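Chapter 3
What Does It Cost to Move a Thing?

Most people who buy a jar of sauce believe they know what they are paying for. Ask them how much of the price goes on transport and the answers are nearly always too high. Students do no better. They have heard that goods travel long distances, they know that fuel is dear, and they put the two together. The trouble is that a load is shared among a great many jars, and the sum looks very different once you divide it.

Take Tometti, a maker of bottled sauces whose accounts we shall use throughout this chapter. In July its buyer, Ketsara Noiphan, was offered glass jars by two suppliers. Mulen quoted 872 a load, delivered. Yimyam quoted 1,050 but stood much closer to the factory, and its salesman made a good deal of this. Nearness, he said, would pay for itself.

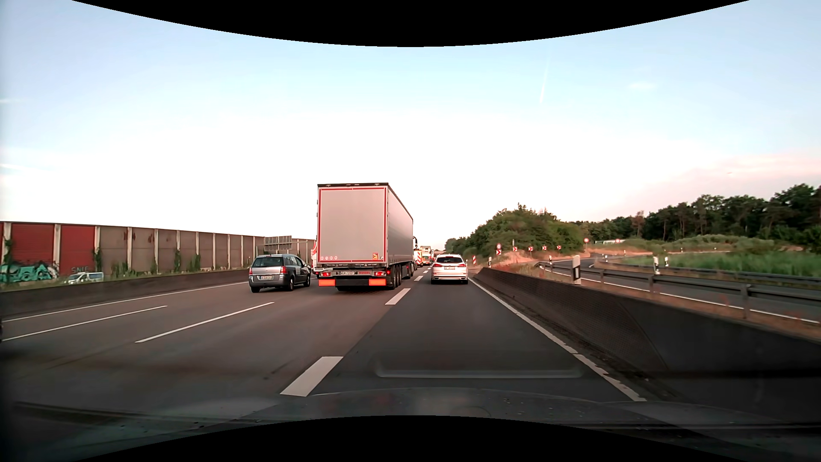
Would it? Be careful with claims of this sort. A delivered price already has the journey in it, so the buyer who adds a further sum for distance is counting the same miles twice. If nearness is worth something, it must show up elsewhere: in fewer late loads, say, or in less stock kept on the shelf. Those are real savings, and they can be measured. The salesman had not measured them.

Nor should we trust the opposite story, in which distance no longer matters at all. Writers on trade have been announcing the death of distance for a long time - usually in years when fuel was cheap. Callum Cropper, who ran Tometti's stores, kept a record of late deliveries, and we shall see in section 3.2 that it supports neither side very well.

Before reading on, write down which supplier you would choose and what else you would want to know. Keep the note. You will need it for the exercises, where the figures are given in full and the choice is harder than it looks from the two prices alone.

3.1 Fixed and variable costs of a journey

Some costs of a journey rise with each mile and some do not. Fuel plainly does. The yearly insurance on a vehicle usually does not, although many textbooks spread it over the miles as if it did.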